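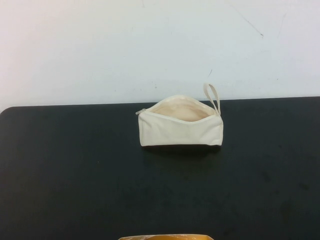 How does a robot learn to pack a bag?

Slowly. Nobody can just tell it, so a person steers the arm through the job while a computer records every move. One go is called an example. You learned to use a pencil case from maybe two.

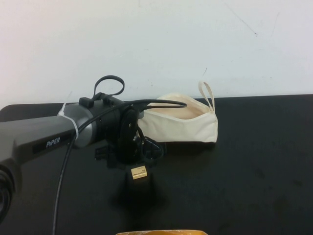

The robot wants almost 2,000. Ismael Marinho steers at Plirkura, and he does 40 before lunch. He starts each one a bit differently - a robot that has practised only one way gets muddled by another.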